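Workshop tips: comparing two grippers before you buy

Keep the old gripper until the new one has worked for a full week. I sold mine too early, and then I had to borrow from Wilma Van den Broek, who lives a long drive from me.

Most of my tips come from comparing the Orkard gripper with the Brokitura. Both have two fingers, both fit the same arm with an adapter plate, and on paper they look almost equal. The differences appear when you use them.

Start in simulation if your controller allows it. Load the finger model, put the wrist camera where you plan to mount it, and open the fingers as wide as they go. Look at the view with no object in it. You want to see both fingertips at the same height, low in the picture, and a clear gap between them. If one finger stands higher than the other, the camera mount is turned a little, and you should correct it now. Later you will blame the gripper for it.

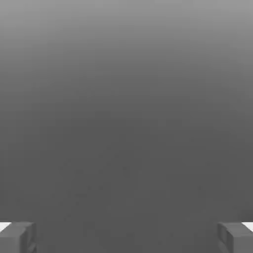

Colton Landry
2022-07-24

With the fingers only in the bottom corners, nearly the whole view stays free for the part you want to pick up. I prefer this position. When I tried the camera lower, the fingers covered too much and I could not see small screws until the last moment.

A plain gray background is good for this check, but do not choose your gripper from it. Add your real bench color afterwards. Dark fingers on a dark bench are hard to follow on a small monitor, and a strip of light tape on each fingertip helps.

For the test on the bench, use things you already have: a sponge, a wooden clothespin, a jar lid, a bolt. Write the list on paper and keep the same order for both grippers. I made 37 picks with each one, always with the same speed setting in the Moodley controller. The Orkard was better with the bolt – its fingers close more evenly. The Brokitura was kinder to the sponge and much louder.

Wipe the finger pads with a damp cloth before you change grippers, and let them dry. Dust from sanding makes any pad slip.

Tie the cable loosely at the wrist, then turn the wrist by hand to both ends before you switch on the power. My first Trumis cable broke inside, where I could not see it, and I lost an evening.

Put the screws of the adapter plate in a cup with a lid. An egg carton is also fine, if you write on it.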